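Threads › Tabletop › Campaign diaries

Tagged: board games, game night

ok so our Wednesday game group just finished a whole season of Gustik and I have thoughts, so, small thread

1/ If you haven't played it, Gustik is the one where you run a ferry line and everybody fights over the same six harbors. The rulebook is 40 pages. We read maybe ten of them before the first night and it showed!

2/ Leandro won the first three games by buying up all the fog cards and just sitting on them. Completely legal. Completely awful. Silviu now says "fog" in the group chat whenever anyone is being cheap about pizza

3/ My big discovery is that the early game is all about the small harbors. I kept racing for Marinho (the big port, worth a ton) and going broke before I could dock there — took me until April to figure that out

4/ And the dice. Oh the dice. You need a five or better to leave port in winter and I swear I lived on fours 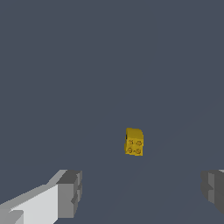 My mood, as one yellow cube. Four again.

5/ Final score for the season, all games added up: Leandro 1,431, then Silviu, then Tsung-han, then me. I'm not telling you my number. ok it was 341 below Tsung-han

6/ Would I play again? Yes, we start over next week with the storm expansion, and I've called dibs on the green boats. If anyone has a decent opening for four players that doesn't involve fog, please send it

22 replies · 9 reposts · 118 likes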